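Widness opens small meeting rooms for local groups in Trasora

Bookings open in April, first rooms ready for use

Trasora – Widness, the company which runs shared workplaces in the town, will open its meeting rooms in the Bassi building to local associations, language circles and small firms. The rooms can be booked from April. Until now they were used only by tenants with a yearly contract.

The decision comes after a survey which Widness made among people who live or work in Trasora. The company received 843 answers. Many of the people who answered wrote that they have no suitable place for a short meeting during the day, and that cafés are too loud for a telephone call or a talk with a client. Others asked for a room in the evening, when the public library is already closed.

"We had rooms which stood without use in many hours of the week, and at the same time we had neighbours who met in their kitchens," says Mebrat Gebreyes, head of the Bassi building at Widness. "For us it was a simple question of opening the door and making a fair price. The building is in the middle of the town and people pass it every day." 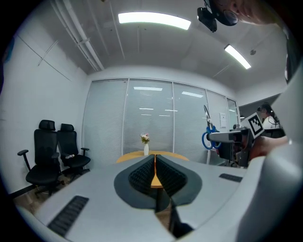

A small meeting room with white walls and a wooden table, at Widness in Trasora.

The rooms are meant for small groups. They can be booked by the hour, with a shortest booking of two hours. Registered associations pay a reduced price, and their first booking is free of charge. Tea, coffee and tap water are included. Guests may bring their own food, but we ask them kindly to leave the tables clean for the next group.

The booking is done through Pandonis, the online calendar which tenants of the building already know. New users make an account with an e-mail address and receive an entry code on the day of their meeting. The code works from 15 minutes before the booked time. Who does not wish to book online can do it at the front desk, where the staff will fill in the form together with the visitor.

Widness has also changed the house rules. Evening bookings are now possible until 10 pm, and on Wednesday until 11 pm, when the front desk stays open longer. Music and amplified sound are not allowed, as there are flats on the upper floors of the building. For bicycles there are 55 covered places in the courtyard – the entrance is from the side street and not from the main door.

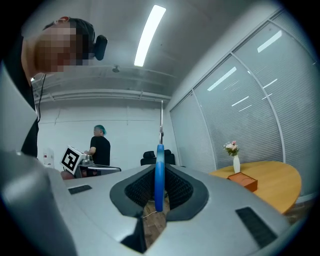
Indoors at Widness, a person wearing a headset.

A part of the survey was about online meetings, which many smaller firms now hold together with clients in other towns. For this reason the internet connection in the building was renewed during the winter. Guests receive their own password and do not share the network with the tenants. Headsets are not lent out at the front desk, so guests who need one should bring their own.

"Some people asked me if they must be a company to come in," says Mebrat Gebreyes. "No, they must not be a company. A chess club is welcome, a parents' group is welcome, and also a person who has to prepare for a job interview and wants a quiet hour or two with a friend."

The trial period lasts until the end of the year. After that, Widness will look at the numbers and decide about the prices and the evening hours. Groups which want a fixed place in the calendar, for example every second week, are asked to contact the front desk before the summer holidays.

About Widness
Widness runs shared offices and meeting rooms in Trasora. Its tenants are mostly small firms and self-employed people.

Contact for the press
Mebrat Gebreyes, Widness, Bassi building, Trasora
Visits for journalists are possible on request.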